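March, a little past nine in the evening

Well, I finally did it. I opened the bottom drawer! I have been walking past that dresser for two weeks telling myself it could wait until the weather turned, and tonight I had my tea, ran out of excuses and pulled it open.

I should say that the dresser came with me from the Florkenbridge apartment, and I packed that place up in such a hurry that most things went in by the armful. Lauri carried one end down the stairs and complained the whole way (he was right, it weighs as much as a piano). We drove it 91 miles with a blanket over it and I don't think I've folded a single thing in it from that day to this. When the drawer is out it reaches right over the bed, so at least I can sit and sort without bending, and my back is grateful for that.

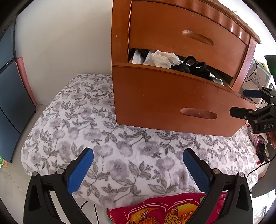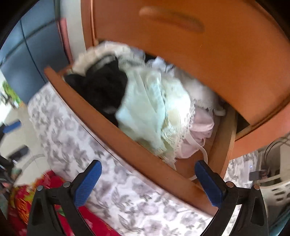 My mother had a rule about drawers, and I thought about it a lot tonight. Everything gets rolled, the dark things live on one side and the light things on the other, and anything delicate goes in a bag of its own. I used to roll my eyes at her, and now look at me, wishing I'd listened. The cream lace was in there with everything else, right up against that pale mint-green thing I'd completely forgotten I owned, and lace hates being squashed like that. So the lace is getting a bag. The black things are getting the left side, all of them, and I'm going to be strict about it. Anything pink can go wherever there's room.

Aarne called in the middle of it to ask if I'd paid the moving people yet. I have not. The bill from Ahonen is still on the fridge, 262 dollars, which seems like a lot for a van and one cheerful boy, but they didn't scratch anything, so fine. I'll do it in the morning before work.

He also wants me to come up to Risov at the end of the month and help with his attic. Me! I told him I'd have to see how I get on with one drawer first.

Need to buy: little mesh bags, cedar blocks if they have them, milk. Going to bed as soon as I've cleared a space on it.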